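Rilton Handling Cell: Set-up and Use Guide
Section 4. Daily inspection of hand-held grippers and changes to bench duties
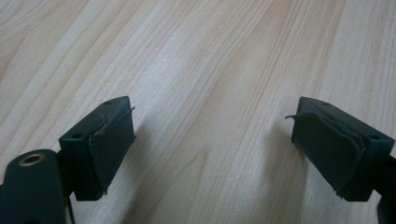 4.1 Purpose of this section

The introduction of the handling cell at the Hullinham works has moved a number of checks from the maintenance department to the staff who use the benches each day. Operators now demonstrate a task to the cell with a hand-held gripper, and the cell repeats the task on the line. The condition of the gripper pads therefore has a direct effect on the work that follows, and it is the operator's duty to inspect them before recording begins. Pads with a corner lifted and curled away from the finger block, on either finger, are to be treated as worn under 4.4, even where the remainder of the pad still covers the inner face. This section sets out the inspection, the replacement of pads, and the arrangements for staff whose duties have changed.

4.2 Who may carry out the work

Inspection may be carried out by any operator who has completed the bench induction. Pads may be replaced by operators who have also been signed off by the shift lead. Work on the mounting arms, the threaded inserts or the cell itself remains with maintenance.

Agency staff may inspect grippers but may not replace pads until sign-off is complete.

4.3 Before starting

1. Check that the cell is in Hold. The amber lamp on the cabinet must be lit and steady.
2. Clear the bench top of parts, offcuts and packaging.
3. Wipe the bench top with a dry cloth. Do not use polish or spray.
4. Take the gripper from its hook and read the number on its tag. Enter the number in the bench log.
5. Open the fingers fully and hold them over the bench top so that both pads can be seen.

Caution: Do not inspect a gripper while the cell is in Run. The cell does not stop when a gripper is lifted from its hook.

Note: Inspect the pads over a pale surface wherever possible. Loose edges on dark pads are difficult to see against the black mats used at the packing benches.

4.4 Inspecting the pads

1. Look at the upper edge and corners of the left pad. Repeat for the right pad.
2. Look along the lower edge, where the pad meets the corner of the block. Fraying at this point is recorded but does not by itself take the gripper out of use.
3. Run a fingertip lightly across each pad from the centre outwards. Do not pull at a loose corner.
4. Close the fingers slowly and confirm that the pads meet without folding.
5. Enter the result in the bench log as one of the following:

Good: pad flat, all edges held.
Watch: pad creased or frayed, all corners held.
Worn: any corner or edge lifted.

6. If either pad is Worn, attach a yellow tag and place the gripper on the repair shelf. Collect another gripper and begin again at step 1.

Caution: A lifted pad must not be pressed back and used for the rest of the shift. It can catch on the edge of a carton, and the cell will then learn the movement the operator made to free it.

Note: A recording made with a gripper later found to be Worn must be reported to the shift lead. Do not delete the recording. The shift lead will decide whether it can be kept.

4.5 Replacing a pad

Pads are supplied in pairs in Moura packs, kept in the top drawer of the repair bench. Both pads are to be replaced together, even if one is still Good.

1. Lay the gripper on its side on the repair bench.
2. Warm the old pad by hand for a short time and peel it away from the block, starting at the lifted corner.
3. Remove any adhesive left on the block with the plastic scraper. Metal blades are not permitted.
4. Wipe the block with a cleaning pad and allow it to dry.
5. Remove the backing from the new pad and set its lower edge against the lower corner of the block.
6. Smooth the pad upwards, keeping it free of creases. Press firmly along every edge.
7. Repeat for the other finger.
8. Leave the gripper open on the shelf for 3 hours before use.
9. Remove the yellow tag and enter the replacement in the bench log, with your initials.

Caution: Do not cover the small screw holes in the block with tape or adhesive.

Note: Pads are to be replaced after 200 recordings whatever their condition. The count is shown on the Pisto screen beside the gripper number and is reset by the shift lead.

4.6 Time allowed for inspection

Inspection and pad replacement are part of paid bench time. They are not to be carried out during breaks or before the start of a shift. Hourly targets at benches fitted with the Pisto screen have been reduced to 167 cartons to allow for the inspection and the log entry.

An operator who takes a gripper out of use will not have the lost time counted against the bench. The shift lead enters code 416 in the daily sheet and the time is set aside when output is reviewed.

4.7 Changes to duties

Before the cell was fitted, operators at the packing benches lifted and placed every carton by hand. The greater part of that lifting is now carried out by the cell. Operators retain mixed orders, damaged cartons and any item marked Fragile, and have taken on recording, inspection and the review of failed picks.

The following arrangements apply:

Staff moved from lifting to recording duties keep their existing grade and shift pattern.

Recording is limited to one session in the morning and one in the afternoon. Staff who experience discomfort in the hand or wrist are to stop and inform the shift lead, who will arrange other work for the remainder of the session.

Recordings are used to set up the cell. They are not used to assess the speed or conduct of any member of staff, and names are not stored with them. The bench log is kept separately for this reason.

Staff who do not wish to record may ask to remain on mixed orders. Requests are made in writing to Catherine Lamont, Operations Office.

4.8 Training and questions

Bench induction is held each month in the training room next to Goods In. Sign-off for pad replacement takes place at the repair bench and includes one full replacement under supervision. Staff signed off before March should attend again, as the earlier method allowed a single pad to be replaced.

Questions about the inspection or the bench log should be put to Daranee Wattanapong, Cell Support. Faults with the cell are reported by telephone from the cabinet and not through the bench log.

Section 5 deals with the review of failed picks.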